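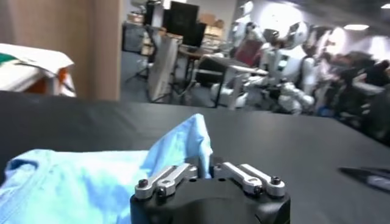
Gripper fault stops cloth folding work at Provcombe

Wednesday, August 26, 2020

We lost most of last week to a gripper that wouldn't let go. If you've been following our cloth handling work at Provcombe you'll know the arm had been behaving nicely since June, so this one stung a bit!

The trouble started during a long unattended run on the Okon cell. The arm picked up a corner of fabric, moved it across, and then the fingers just stayed shut. The software thought they were open (it had sent the command and gotten a happy reply), so the arm carried on to the next move and dragged the cloth, a tray and one of our calibration boards right off the table. The board is done for. No one was near the arm, thank goodness, but the guard door was unlatched at the time and the cell should never have been running like that. That part bothers me a lot more than the board does.

The log shows 3314 grasps before the fault, with 177 retries, and most of those retries came near the end. We should have caught that. When we took the fingers apart we found a worn pivot pin on one side and a wad of lint packed in behind it - enough to jam the linkage under load.

Forsberg, who supply our spares, are sending 2 sets of pins. Meanwhile we're cleaning the fingers every morning and stopping for a proper check every 1270 grasps. The controller now reads the finger position back before the arm moves, and the door switch is wired into the stop circuit again.

The Gaster demo is pushed back until the new pins are in and we've had a full day's run with someone sitting beside the stop button. I'll post the new date once I have it. If you've booked a slot on the cell, please check with me first - it's locked out until then.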